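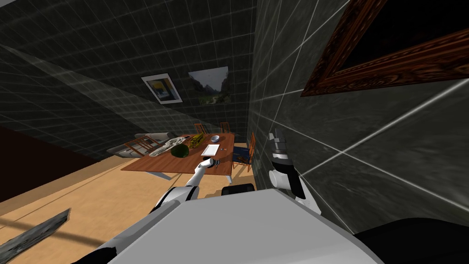
Dining room, melon on the table. Click for full size.

Decorative Arts & Interiors > Identification and Attribution
Thread: Rivadeneyra sideboard, or a good story?

vokstead_veneer
I bought a sideboard at an estate sale in Skidemmont last month and have been arguing with it ever since. Walnut, six feet long, two sliding doors with carved finger pulls shaped a bit like a closed eyelid. The family said their grandfather bought it new from the Rivadeneyra workshop in the fifties. They also said the dog was friendly, so I am keeping an open mind.

No label. There is a number stamped inside the left door: 311. Legs are turned and splayed, back panel is solid wood, and the drawer bottoms slide in from the rear. I paid $300. Is it right?

Nilton Castaño
Three hundred dollars for six feet of walnut is right no matter who made it. Congratulations.

As for Rivadeneyra, the eyelid pull is the first thing everybody looks at and the last thing I'd trust. Half the shops in the county were carving them by 1958. What do the dovetails look like? He cut his narrow and a little uneven, and he was vain enough to leave them where you'd see them.

slowjoinery
Stamped number inside the left door is good news. The shop numbered its case pieces from the start, and the low ones are the early ones. I've had a 3759 through my hands, which was a late dresser and frankly a sad one. By then he was mostly signing invoices.

Shazia Rind
I have to disagree with slowjoinery. The numbers aren't a running count. They were pattern numbers, with the first digit giving the type of piece. A 3 is storage. That's why your dresser and this sideboard both start with 3. It could be early or late, and the stamp won't tell you which.

slowjoinery
Then why is there no known piece stamped with a number over 4000? If the first digit was the type, he made three kinds of furniture and went home.

Shazia Rind
Chairs, tables, storage. He did make three kinds of furniture. I don't know about the going home.

Nilton Castaño
This argument was already old when I joined the forum. I had more hair.

vokstead_veneer
Dovetails: narrow, yes. Uneven, I'd say so, but I may be seeing what I want. There are four to a corner on the top drawer and five on the one under it. Is that vanity or carelessness?

Nilton Castaño
Deeper drawer?

vokstead_veneer
Deeper drawer. Withdrawn.

Dayana Inga
Has anyone mentioned Iltellow yet? They had the license to make his designs from the late fifties on, and the early run was built by people he had trained himself. Solid backs, rear-loaded drawer bottoms, the lot. The way to tell is the door track. Rivadeneyra ran his doors in a groove cut straight into the case. Iltellow let in a separate strip of harder wood, so it could be replaced when it wore down.

Which was the better idea, if you've ever tried to open one of the originals in August.

slowjoinery
A licensed copy isn't a Rivadeneyra.

Dayana Inga
Designed by him, built by his own people, sold with his blessing. If that's a copy then so is most of what the museums have, including a few chairs I've been told very firmly not to sit in.

slowjoinery
He didn't touch it.

Dayana Inga
By your own account he didn't touch your dresser either.

Alcides Cáceres
I'd like to come in on the money, seeing as everyone is too polite. A signed workshop sideboard might bring $3000 at a decent sale. An unlabeled one with a good story brings a lot less, and an Iltellow less than that, though the gap has been closing. Please don't refinish it before you know. I watched a man sand off the only proof he had, and he was whistling.

vokstead_veneer
Took the doors off this evening. It's a separate strip. Paler than the case, very neatly let in, and worn down on the left side where somebody evidently kept the good liquor.

Dayana Inga
Iltellow, then. I'm happy for you and I'm not gloating.

slowjoinery
The track could be a later repair.

Shazia Rind
It could. Are there tool marks under the strip, or an older groove that's wider than it needs to be?

vokstead_veneer
I'm not pulling the strip out to settle a bet between strangers. It stays put, it's got plates in it now, and the doors slide beautifully.

slowjoinery
In August?

vokstead_veneer
I'll report back.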